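Progress report to the Imrie Fund
Project: Trellham Shared Kitchen, second period
Prepared by: Tainá Meireles, kitchen coordinator
Friday, November 4, 2022

Dear Eoin Daly,

I send you the report for the second period of the grant. The first report, in June, covered the repair of the floor and the new sink. In this one I write mostly about the small tools, the storage and the use of the kitchen by the groups.

Small tools

In the first period the groups brought their own tools from home, and many things were lost or mixed. With the money of the grant we bought a common stock. At this moment there are 73 items on the list, and all of them are marked with the room number. The list hangs inside the door of the tall cupboard and the same list is kept in the office.

We tried to choose simple tools which are easy to wash and easy to hold. Several people in the Tuesday group have pain in the hands, and for them a thin metal handle is difficult. For this reason we changed most of the peelers for ones with a thicker handle. The old peelers went into the reserve box and we will not buy more of that kind.

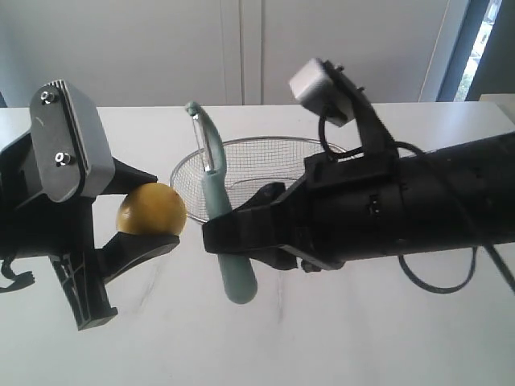 The strainers took more time to decide. We wanted fine mesh with a strong rim, so they can be used for rice and lentils and also for flour. The first ones we ordered from Rasolari had a rim which bent after a few weeks, and the supplier took them back without discussion. The replacement is better until now. One strainer must always stay with the baking things, and this rule is still not respected by everyone.

Storage

The drawers were divided again in the summer. Peelers, graters and small knives are now together next to the sink, and strainers and bowls are on the low shelf. Before, people had to cross the room with wet hands to find a peeler. The labels are in words only. Two groups asked for drawings also, and I agree with them, but this work is not started.

Use of the kitchen

Now 8 groups have a fixed time in the week. In this period we registered 305 visits, against 270 in the first one. The growth comes mainly from the evening group from Lovov Street, which cooks soup and flat bread. Friday afternoon is still free, and I would like to offer it to the parents of the school.

Money

The tools line is almost completely spent. In the storage line a part remains, because we used the old shelves again after painting. I ask for your permission to move this part to the tools line, to buy a second set of mixing bowls and one large pot with a lid.

Next period

I will finish the drawings for the labels, check the list again with each group and write a one-page guide for new members. The guide will explain where to put things back, which is our most frequent problem.

With kind regards,
Tainá Meireles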